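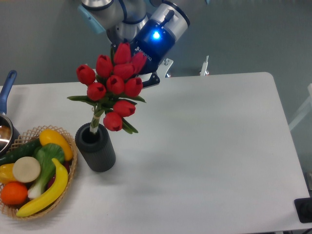

The gauge house at Herkanstead stood 40 meters above the weir. Its keeper recorded the level of the river twice daily, in centimeters, and sent the figures by post to the water office in Grollport.

On 4th July the keeper wrote 171. The morning figure had also been 171, and so had every figure for the past nine days. It had rained on six of them. The keeper cleaned the float, checked the chain for wear, and lowered a weighted tape from the walkway. The tape read 171.

A second tape was requested from Grollport. It came with a note stating that levels above 200 were to be reported by telephone — all others by post, as usual. The second tape agreed with the first.
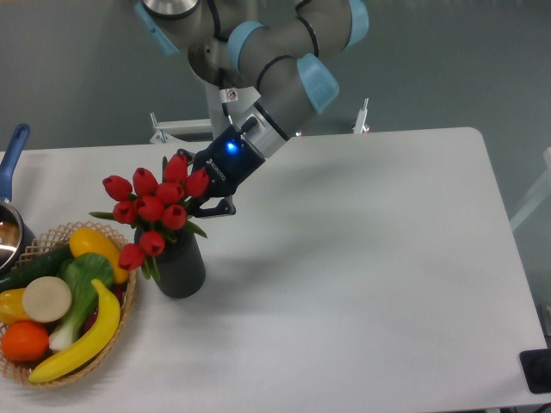

The keeper began a separate notebook for matters the form did not cover. Upstream, the ford at Lò was reported closed, with water over the marker stones. Downstream, the mill had stopped for lack of flow. On the facing page the keeper set down things that could be relied on to stay as they were: the brass datum plate, the date cut in the lintel, artificial flowers on a white table. The river was added at the bottom in pencil, then erased.

In September the office wrote to ask whether the instrument was faulty. The keeper replied that it was in good order and enclosed both tapes. An inspector came, stayed 2 hours, took a reading, and signed the book beneath the keeper's last entry. The inspector's figure was 171.

After that the form was changed. The column for the level was printed in advance, and the keeper had only to fill in the time.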